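Progress report to Gronenmont: evaluation of the Welenari suturing kit, second period

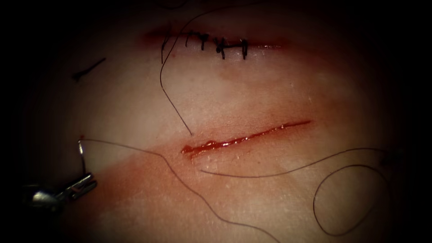
## Work completed

The Dovlow skills laboratory continued its review of the Welenari kit, supplied by Ragnarsson. Trials used synthetic pads with linear incisions, closed with interrupted sutures. The team logged 234 tied knots, of which 57 required a repeat attempt. Most repeats were recorded at the thread pickup step.

## Findings to date

- Setup instructions are clear, but the calibration section should be rewritten.
- Replacement jaws were delivered late, which delayed the Thursday sessions.
- Thread management remains the main concern for new users.

## Budget

Spending on pads and thread reached roughly $2000. No additional funds are requested.

## Next period

Testing of the 2 remaining thread sizes will be finished in December. A recommendation on purchase will follow.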